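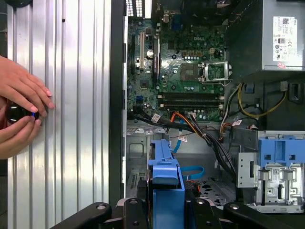
# Fragen und Antworten zum Bibelkreis Endale

**Welche Übersetzung wird verwendet?**
Grundlage ist die Elberfelder Bibel. Andere Übersetzungen können mitgebracht werden. Bei abweichendem Wortlaut wird die Stelle in beiden Fassungen gelesen.

**Welcher Text ist an der Reihe?**
Seit Februar der Jakobusbrief, pro Abend ein Abschnitt von höchstens 18 Versen. Kapitel 4 wird auf zwei Abende verteilt.

**Muss ich mich vorbereiten?**
Der Abschnitt sollte einmal gelesen sein. Das Arbeitsblatt liegt am Eingang aus und enthält Parallelstellen sowie Angaben zum griechischen Text. Griechischkenntnisse werden nicht vorausgesetzt.

**Wer leitet die Abende?**
Rungnapa Jitpraphai (Auslegung) und Kittipong Kaewsai (Gespräch) im Wechsel.

**Darf ich ohne Kirchenmitgliedschaft teilnehmen?**
Ja. Eine Konfession wird nicht abgefragt.

**Wie lange dauert ein Abend?**
80 Minuten, davon die erste Hälfte Auslegung. Beginn ist um 19.30 Uhr. Gebetsanliegen werden am Schluss gesammelt; die Teilnahme am Gebet ist freigestellt.

**Werden strittige Lehrfragen behandelt?**
Nur soweit der Text sie aufwirft. Zum Verhältnis von Glaube und Werken (Jak 2,14–26) wird Röm 4 parallel gelesen. Eine Abstimmung über Auslegungen findet nicht statt.

**Entstehen Kosten?**
Nein. Kopien der Arbeitsblätter sind frei.

**Wie melde ich mich ab?**
Eine Abmeldung ist nicht erforderlich. Versäumte Arbeitsblätter liegen bis Monatsende im Ordner neben der Garderobe.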